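CLALLOW NEWS IN BRIEF

Hearing check tool gets its first run in GP surgeries

Quick one from us this month as we're all a bit stretched. Clallow's home hearing check, Buda, has gone into its first 2 surgeries, Lamont Road and Brillgate Health Centre. Started on a Monday, which in hindsight was a daft day to start anything in a GP surgery. Phones going mad. Still, it's in and people are using it.

For those who've missed the earlier bits: Buda is a short listening test you do on your own phone, with ordinary headphones. Tones, then a few words spoken over background noise, then a page of results you can show the practice nurse. Takes up to 6 minutes. It doesn't replace a proper test with an audiologist and we say so on the first screen and again on the last.

Ewurabena Mensah, who looks after the surgery side, has spent most of the month sat in waiting rooms with a clipboard. Her notes so far, more or less as she sent them:

"Text on the volume screen too small. Several people asked if they could do it with hearing aids in (no, needs saying earlier). The word test is the bit they like. Nurses want the results on one page, not two. Receptionists want a leaflet so they can stop explaining it."

The leaflet is at the printers. One page results are coming in the next update, along with bigger text throughout. The hearing aid question has moved to the very start.

On the technical side, Kęstutis Liepiņa has been working on the headphone problem. Cheap pairs vary such a lot, and a tone that's faint in one is plain as day in another. His fix is a short set-up step where you match two sounds by ear before the test begins. Adds a bit of time but the results are steadier. We're testing it in house first, then Brillgate gets it, then Lamont Road if all goes well.

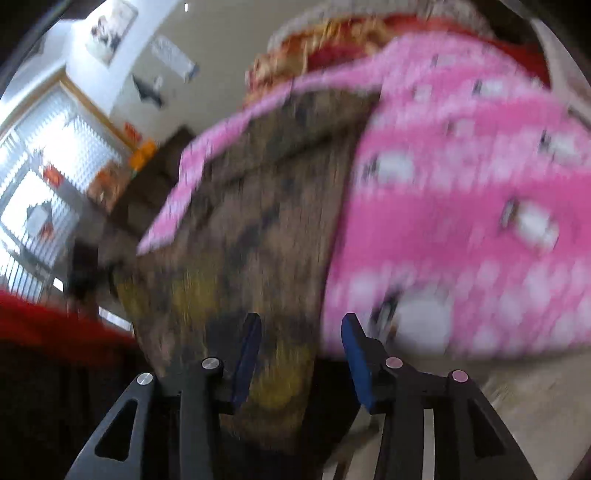

Money, as people keep asking. The current grant covers us until December. We've applied for a follow-on and should hear before then. If it comes through we'd like to add more surgeries, ideally one or two rural ones where the nearest hearing clinic is a long bus ride away. If your practice might be interested get in touch now, dont wait for the announcement.

Also wanted: people over 50 who'd try the new set-up step at home and tell us where they got stuck. Any phone, any headphones, the older the better. Reply to this email with "headphones" in the subject line and Kęstutis will send you teh link.

Next issue will have the first proper feedback from both surgeries, plus dates for the autumn drop-ins.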